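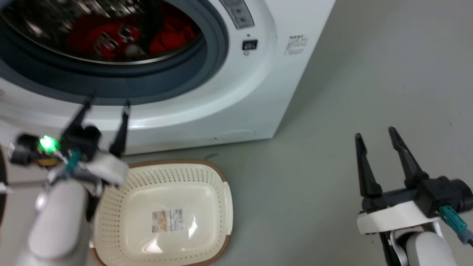
TRUSTMONT, November. Home robotics developer Govex today released results from its household laundry trial, which tested whether a two-armed robot can unload a front-loading washing machine without help from a person. The company ran the same chore 700 times in its Trustmont test home. In each run the robot worked with a pair of two-fingered grippers, reaching into the drum for clothes and placing them in a laundry basket. Red garments heaped in a steel drum, with a cream basket on the floor in front of the door, make up one of the loads in the trial. The robot has to find an edge of cloth among folds that are all nearly the same color, and it has to clear the rubber gasket on the way out.

The robot removed at least one garment in 689 of the 700 runs. It emptied the drum completely, with every item in the basket, in 456. A run was scored as a failure if a single sock stayed behind, if anything landed on the floor, or if an operator had to step in.

"People ask us if the robot can do laundry yet, and the answer is that it can do part of it, some of the time," said Fidelina Puma, head of home trials at Govex. "Picking up the first shirt is close to solved. Getting the last sock off the back of the drum is still hard, and a customer would expect that every time."

The most common cause of failure was small items stuck to the upper wall of the drum, where the arms have little room to turn. Tangled sleeves came second. In those runs the robot pulled on one garment and brought out two or three, and the extra pieces fell short of the basket. Bed sheets were left out of the trial and will be tested separately.

Speed remains a limit. A person can empty a washer in under a minute. The robot took several times longer, and Govex did not score runs on time.

The company does not plan to sell a laundry robot on the strength of these results. Its next trial, carried out with appliance service firm Wako, will move to a shared laundry room in an apartment building in Rirkdale. Machines there differ in door height and drum depth, and residents will load them as they normally do. The Rirkdale trial will also include carrying the full basket to a dryer. Folding is not part of the program.

Govex will make the full list of failed runs available to researchers on request.

About Govex
Govex develops and tests robots for everyday work in homes and small shops. The company is based in Trustmont.

Print this release | E-mail this release

Media contact: Fidelina Puma, Govex, Trustmont | © Govex. All rights reserved. | Back to top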